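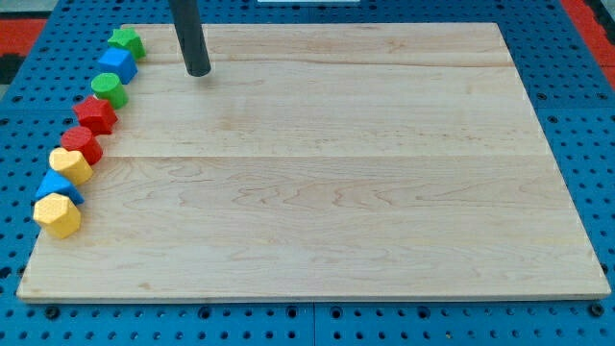 Can a machine do the tidying up yet? (and other shop chores)

Started by pegandplane in Workshop Talk > Machines and Automation

pegandplane
Evening all. I've been going back and forth on this with my brother-in-law since August and would like some outside opinions before one of us falls out with the other for good. He's convinced that within a few years the small jobs in a shop like mine (sweeping down, sorting offcuts, putting bits back in their trays) will all be done by an arm on the bench. I'm fond of the idea, I really am, but I look at a row of little shapes on a board and think how much I do without thinking. Pick up the star, turn it a touch, don't knock the cylinder next to it, and so on down the line. A child manages it over breakfast. So where are we, in your experience?

Marrowfat
Lovely question and one I've got far too much to say about! We have a Pliler arm at work that loads blanks into a drilling jig, and it has been a treasure. It did 194 blanks on its best shift and never once asked for a biscuit. But every blank is the same size and arrives in the same place. Ask it to clear up a mixed lot of shapes and you'd be writing rules until Christmas – where to grip a heart, which way up a triangular prism ought to go, what to do when two pieces are nearly touching.

quietlathe
Have to disagree a bit, Marrowfat. That was true of the older kit, where you taught it points and it went to those points come what may. The newer way is to show the thing the job over and over and let it work out the grip for itself. Itsuki Maruyama gave a talk at our makers' evening and said his group had 239 goes at one sorting task before they were happy to leave it alone with the blocks. That sounds a lot, but how many goes does an apprentice need?

Marrowfat
Fewer than 239, I should hope, or he'd be out on his ear :)

dovetail_jan
Can I put in a word for the woodwork side? Yellow heart at the near end of that row, then the blue prism and the yellow hexagon, all of them tight up against the left edge of the board. I'd be nervous reaching for those myself with cold hands, never mind with a steel finger. One nudge and they're off. And that's nice pale wood, I wouldn't want it dented. Soft pads on the tips would be my first purchase.

quietlathe
Fair point about the edge, Jan. Pads help a great deal. Thakur do slip-on ones, I paid 19 pounds for the pair and they've lasted well. Go for the softer grade.

Old Benbow
I've been in and out of workshops a long while and have heard "a few years" rather often. My daughter bought a Plerkura for the kitchen, meant to put the cutlery away. It does forks beautifully. It does teaspoons when the mood takes it. She still empties the dishwasher herself of a morning as it's quicker, and she talks to the machine very kindly while she does it, which I find touching.

pegandplane
Thank you all, this is just what I was after. Benbow, I shall be passing the teaspoons on to my brother-in-law word for word. Quietlathe, would you trust one with small pieces while you were out of the room?

quietlathe
Plastic shapes on a board, yes. Chisels, no, and I'd say the same to anybody. Fodwood have a beginners' course that ends with 100 pick-and-place tries on a piece of your choosing, and you have to write down every miss. Might be a good thing for you and the brother-in-law to do together?

dovetail_jan
Or it might finish you both off. Do let us know which!

pegandplane
I've sent him the link. He wants to know if they do lunch.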